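8 September 2021, hot shop, Renton

Finally got back to the mirror glass! The August batch of the Østergaard recipe has been sitting on the rack since I poured it, and I cut the first two plates this morning. Seed bubbles all along one edge again, the same edge as last time, so I'm blaming the way I tip the ladle (I do lean left). The rest is clear enough to silver, with a faint green tint when you look through the side. I like the green. The old mirrors have it too.

Kiln log says the anneal held at 804 for 20 minutes before anyone noticed the controller was still on the slumping program – my fault, I never switched it over. Went back to the Mostaden schedule after that. 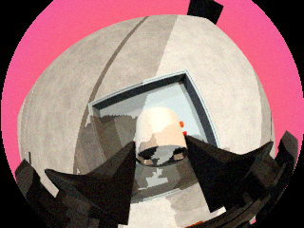 Pale mottled top, bright side and shade side.

Bevels next. The Stedier wheel is cutting slow and needs dressing, and whoever has the diamond stick, please put it back in the drawer! I got through one long side in 27 minutes and my wrists are done. Second plate can wait.

Still to do: order tin chloride, find the good felt, ask about the walnut for the frame.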